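Speaker notes: Drilik starter kit, what you get and what we found
Byung-chul Woo, for the 17th October meeting
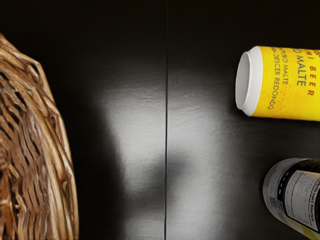

Good afternoon. I will speak about the Drilik kit, which we have had on trial at Dusell since July. The kit has three parts: the arm, the control box, and the simulator, which is called Ridia. I start with Ridia, as most of our hours went there. On the slide is one of its kitchen tasks, with a wicker basket at the left and two containers lying on their sides at the right. Please look at the dark surface between them. It is glossy, with two pale reflections beside the seam, and this kind of surface gave our vision software the most trouble. The yellow can was found easily. The grey and white container was often given the wrong angle.

(Pause. Ask who has used a simulator before.)

Setting up. The guide says 30 minutes. For me it was 55, and I had installed similar programs before. The licence step is not clear. You must register the control box first, then the computer. If you do it in the other order, it gives no error message but the arm stays grey in the menu.

Objects. The library has 160 objects, and the printing on them is detailed. On the can you can read PURO MALTE, and on the other one there is a panel of small text like a food label. Good for testing label reading. But changing the weight of an object is hidden three menus deep, and I asked support two times about this.

From simulator to real arm. Seren Ellis made this test and she will answer questions about it. We trained one grasp in Ridia and moved it to the arm without changes. Of 16 attempts, the arm held the object in almost all on the matt table. On the black shiny table it was much worse. She then made the lights in Ridia vary more and the result improved, though we have not repeated it enough to give a figure.

(Next slide: price table. Do not read it aloud.)

Compared with Seo, which we used last year: Seo has the better manual, Drilik has the better gripper cable. Seo's simulator is faster on an old laptop.

My recommendation is to keep the kit for one more term and ask for the education price. Questions to Seren first, please, she must leave early.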